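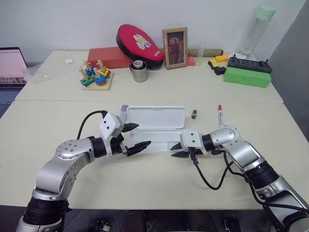

Pencil case task, lid open, both arms in position

To: stovoment-users list
Date: Thu 12 March
Subject: Re: [stovoment-users] Two-arm teleop, lids and small objects

> We're setting up our first two-arm task and I'd love to hear from
> anyone who has done something with a hinged lid. We can get the
> lid open by remote control but it takes forever, and half our
> demos are the operator fishing around with the second arm while
> the first one just hangs there. Do you script the second arm, or
> let one person drive both? And how many demos before a trained
> policy did anything useful? We were thinking of starting with
> 3,000 and I'm not sure our operators will still be speaking to me
> by the end.

Oh, I feel for your operators! Please don't start with 3,000. We're at 843 on the pencil case (open it, put the markers and the eraser in, shut it) and I'd have been happy to train on a lot fewer just to find out what was wrong with the early ones. Plenty was.

One person drives both arms here. We tried it with two people in October, one on each leader arm, and it was very funny for an afternoon and no good at all as data. Each of them waited for the other, and every one of those pauses went straight into the recordings. The policy we trained on them would get the two grippers up to the case and stop, very politely, and sit there. I haven't tried scripting the second arm with a lid so I can't tell you much about that, but I'd worry about it whenever the case slides, and a light plastic case slides all the time.

What helped us most was agreeing on who does what before recording. Left arm steadies the case, right arm gets a fingertip under the edge of the lid and lifts. Then the left one stays where it is while the right goes for the first marker. We have eight people who take turns at the controls and they all had their own way of doing it (one of them opened the lid left-handed every single time, beautifully, and I had to ask him to stop). I know some of you like variety in the demos and I do too, but I'd vary where the case sits and which way it's turned, and keep the order of the steps the same until something works.

Watch the wrist view while you practice, too. From the head camera you can be sure the fingers are clear of the case and then from the wrist you find you're right over the rim.
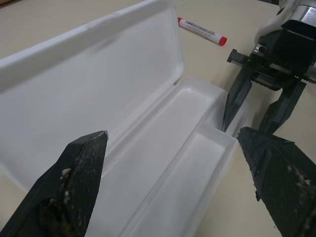
The dividers are what get people. A marker has to go down into the long compartment more or less parallel to the hinge, and if it's a few degrees off it rides up on the divider and stays there with one end in the air. New operators let go anyway and hope. I tell them to lower it until it touches, open the fingers only a little, and nudge it straight with a closed gripper if they need to. It costs six seconds or so of patience and saves the episode. When the lid won't shut afterwards it's nearly always a marker lying across a divider.

On your question about keeping failures: we keep the ones with a recovery in them and throw out the ones that end badly. Nutsugah lets you tag an episode while you're still in it, which I'd recommend over going back through them on Friday night with a cup of cold coffee – I've done both. If you're on the Rekine recorder I think you have to tag afterwards, but someone on the list will know better than I do.

Oh, and do look at the grip surface of your fingers now and then. Worn tips let a smooth barrel roll, and then the operator squeezes harder, and you've taught the robot to squeeze.

Will any of you be at the Cinero meetup? I could bring a drive with a handful of our episodes, good and bad, if you want something to compare yours with. Also, what are you using to put the case back between runs? We do it by hand and I'm tired of it.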